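**FOR IMMEDIATE RELEASE** – January 6, 2019

**Zutside opens shared kitchen at Naltness, sign-ups start now**

Small kitchens, big washing-up. That's the problem Zutside set out to fix with its new shared kitchen at Naltness – open to members from today. White countertop, marble backsplash, a double-basin stainless steel sink with the drying rack set right down in the smaller side. Drips go in the sink, counter stays free for chopping.

"We argued about the sink longer than anything else," said Åsmund Moen of Zutside. "One big basin or two. Two won. You can wash on the left and stack on the right and not get in eachother's way." 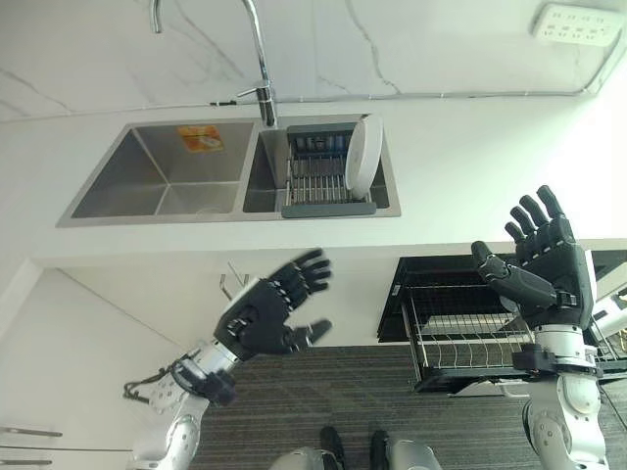
Salamatu Tijani, asked for her view after a trial supper in October, said she would take a sink like that over a dishwasher any time, though she'd want a second rack for big pans. Zutside is looking into it.

Membership is 50 a month, capped at 100 members for the first season. Includes evening use, shelf space in the pantry and 2 guest suppers. Bring your own knives and towels. Everyone washes and puts away before leaving, no exeptions.

Cooking nights led by Wanda Kowalczyk begin once the first members are in. Soup first, then dumplings.

Bookings and press visits: Sinéad Breathnach, Zutside front desk, Naltness. Please call ahead – the kitchen is in use most evenings.

###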